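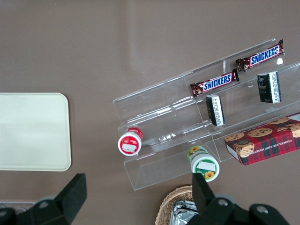 Condomínio pode cobrar taxa de instalação da máquina de snacks sem assembleia?

Perguntado em fevereiro
Categoria: Condomínio e vizinhança
3 respostas

Moro num prédio de 10 andares, condomínio Tindora. No mês passado a administradora (Kramer) avisou por e-mail que ia pôr uma máquina de snacks no hall, da empresa Winer. Até aí tudo bem, não sou contra. O problema é que no boleto deste mês veio uma linha "adequação elétrica hall", R$ 1.635 rateados entre as unidades. Não teve assembleia. Liguei e disseram que é despesa ordinária e que o síndico pode autorizar sozinho.

Isso está certo? Posso pagar o boleto descontando essa parte? E quem fica com a comissão das vendas, o condomínio ou a administradora?

Resposta 1 (mais votada)

Primeiro, não desconte nada por conta própria. Se pagar valor menor, você fica inadimplente e corre risco de multa e juros, mesmo que depois tenha razão. Pague inteiro e mande uma contestação por escrito no mesmo dia, para ficar registrado.

Sobre a obra: manutenção de instalação elétrica que já existe costuma entrar como despesa ordinária. Puxar um ponto novo para um equipamento que o prédio não tinha é outra coisa, no meu entender é benfeitoria e deveria passar por assembleia. Leia a convenção, porque muitas fixam um limite de gasto que o síndico pode autorizar sozinho. Se o valor estiver dentro desse limite, fica mais difícil reclamar.

Peça à administradora:
- cópia do contrato com a empresa da máquina
- nota fiscal e orçamentos do serviço elétrico
- a página da convenção que fala do limite de despesa

No contrato tem que estar escrito quem recebe a comissão e quem paga a luz. Por ser área comum, o dinheiro deve entrar na conta do condomínio e aparecer no balancete. Veja também o prazo de rescisão.

Se você for inquilino, o assunto muda um pouco: despesa extraordinária é do proprietário.

Resposta 2

Aqui no meu prédio foi a mesma coisa, só que com a Varier e era máquina de café. A firma pagou a instalação toda e ainda repassa 200 reais por mês. Acho que negociaram mal aí. Reclama no grupo dos moradores que eles se mexem.

Resposta 3

Só complementando a primeira: se o síndico não quiser levar para a assembleia, um quarto dos condôminos pode convocar. Está no Código Civil, art. 1.355. Precisa juntar as assinaturas e respeitar o prazo de convocação da convenção. No nosso caso levou 2 meses até marcarem.

Comentário de quem perguntou: obrigado, já pedi o contrato por e-mail. Sou proprietário. Na convenção não achei limite nenhum, vou ler de novo.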